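10/22/24 周二 拆机记录，Brirkurdale 旧塔式机，资产号末两位 44

六月那批入库的机器之一，一直放在架子底层没动。这次目的：取下硬盘做擦除，清点线缆，判断主板是否值得留作备件。记录人 Lăcrămioara Cozma，复核 Eyvindur Laxdal。

## 硬盘与托架

3.5 英寸盘，装在蓝色塑料托架里，托架从两侧包住盘体，一侧带长拉手。拆的顺序：

1. 断电，拔电源线，按住开机键放电 7 秒。
2. 侧板朝上放平，开侧板。
3. 先拔 SATA 数据线（蓝色），再拔供电插头。供电线是黄、红、黑一束，端头黑色，拔的时候捏插头，不要扯线。
4. 按拉手，托架顺着金属笼方向直出。偏了会卡在笼壁的折边上。

托架取出后拿盘的两侧，电路板裸露在底面，不碰。
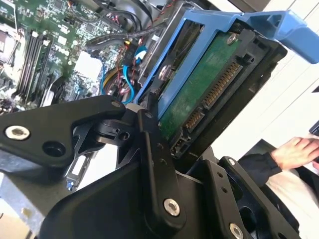 ## 主板和内存槽

- 绿色板，四条内存槽。逐槽检查卡扣，清单上单独记一行。
- CPU 座只查针脚。座上现在没有处理器，入库单写的是“含 CPU”，与实物不符，已在单子上改。去向问过 Eyvindur，他那边也没有记录。
- 扩展槽里有一块小显卡，黑色外壳，先留在机内。型号待抄。
- 保护盖没找到。Cemivel 的备件盒里有通用盖，尺寸未核。在盖上之前，任何工具不从 CPU 座正上方过。

## 线缆

主板上方到硬盘笼之间的黑色线束占位最多，有几根带套管。上次拆同型机时把线束整体翻到电源一侧再扎，结果合侧板时顶住，返工一次。这次不翻，沿原走向放，等硬盘笼也拆下来再统一理。扎带剪口朝外，剪下来的头当场收掉，别落进板子和机壳之间。

电源暂不拆。标签先抄：输出各路电流、序列号，写进 Riis 表格第 4 列。条码贴纸在同一面，偏左，扫码枪够得到，不必把电源抽出来。

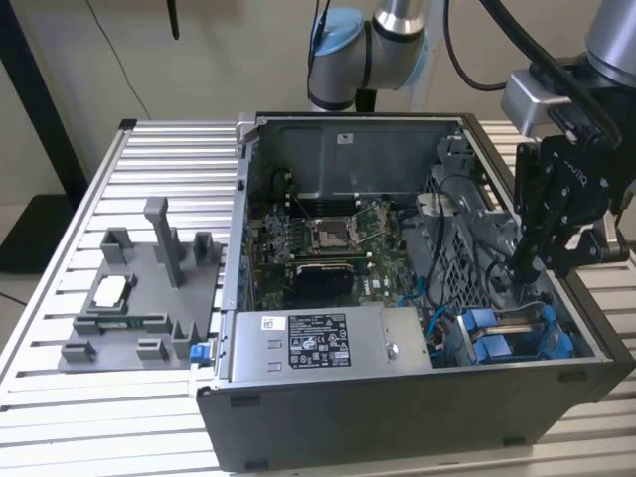

机箱侧放于铝型材台面，开口朝上。CPU 座为空，下方为显卡，近侧为电源。

## 备注

台面型材之间有槽，小螺丝容易滚进去。托架和侧板的螺丝放磁盘里，按部位分开。本机应有 13 颗，归位前对数。

Wundska 的擦除工位排到下周，硬盘先进防静电袋，袋外写资产号，蓝色托架跟盘走，不单独存。

## 待办

- 抄显卡型号（Cozma）
- 核对 CPU 座保护盖尺寸（Laxdal）
- 硬盘笼拆否，等主板测试结果
- 入库单更正后重新打印一份贴机壳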